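Two grippers, one bedspread and a lot of laundry

Sunday, June 27, 2021

I promised a few of you that I would write up the gripper comparison before the month was out, so here I am with three days to spare and a mug of tea going cold beside me. It has been a long week, mostly spent bending over a bed, and my back would like it known that beds are a silly height for this sort of thing.

For anyone who missed the last post, I have been trying two hand-held grippers for the cloth work. The first is the Bulturine, which I've had since the winter and have moaned about here more than once. The second is the Zonent, which Anoma Jayawardena very kindly let me have on loan until the middle of next month (thank you, Anoma, and yes, I am still keeping it in the padded box). Both are the sort you hold and squeeze yourself, with the camera looking down over the fingers, so that whatever you do with your own hand gets recorded and can be used to teach an arm later on.

I started the way I always start, with the easy things. Sponges, a wooden spoon, the little box the Timer came in. They were both perfectly good at all of that and I could have stopped there and written a very dull post. Cloth is where they part company. I wanted to do the whole routine, pick up a top by the hem, bring one side across, let go, smooth, go round to the other side and do it again, and I wanted to do it enough times that I'd stop noticing which gripper I had in my hand.

In the end I recorded 369 goes, of which 195 were with the Zonent. It should have been an even split but I lost a whole afternoon of Bulturine recordings by filling up the card, and I only found out when I sat down after supper to look at them. I was not very gracious about it.

The purple top with the red neckline got used more than anything else. It has a smooth sort of fabric that slides about, and a neck that is a different colour from the rest, so when I go back through the recordings I can tell at a glance which way up it has landed.

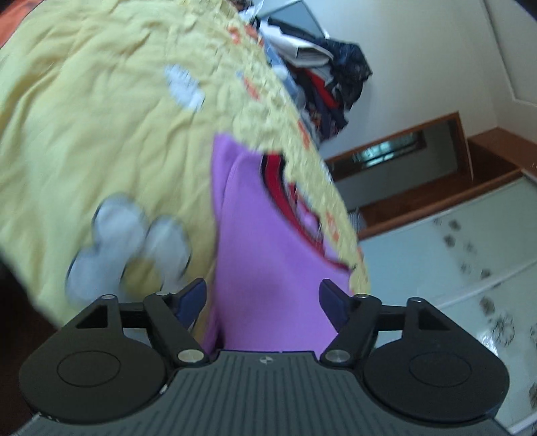 Fingers wide open over the purple top, with the next lot of clothes heaped at the far side of the bed.

The pads are what I ended up fussing over most. On the Bulturine they are rather hard, and with a thin hem you have to come in very flat and pinch right at the tips, or you get a mouthful of bedspread along with the top. I did that so often on Tuesday that I started saying sorry to the bed. The Zonent gives a bit more when it closes, and I found I could come in at a lazier angle and still get just the one layer. Two layers at once is still hit and miss with both of them, I'm afraid. I had one lovely run of 16 clean folds with the Zonent and got terribly pleased with myself, and then dropped the next three in a row.

Weight is the other thing. I put them both on the kitchen scales with the camera and mount fitted, and the Bulturine came out at 1333 grams, with the Zonent a fair bit lighter. You would not think it mattered for something you only hold for a minute at a time, but by the end of an hour my wrist was drooping and you can see it in the recordings – everything starts to lean, and the view tips over with it. I've since learned to stop for ten minutes and put the kettle on.

Where the Bulturine wins is the trigger. It has a nice firm middle, so I can hold the fingers half closed and keep them there while I slide under an edge. The Zonent wants to be either open or shut, and I kept snapping at sleeves like a cross goose. Anoma says the spring can be swapped and that the Hettiarachchi one fits with a bit of filing. I have ordered one, and I'll do the filing in the shed where I can't get bits in the carpet.

I also owe a word to whoever asked in the comments about patterned backgrounds. I've been leaving the flowery bedspread on for everything so far. My plan is to do a plain sheet next, same tops, same order, and see if the arm gets on any better when it has been taught on one or the other. If you've tried this already, do tell me what you found, especially if you've managed socks. I haven't dared start on socks.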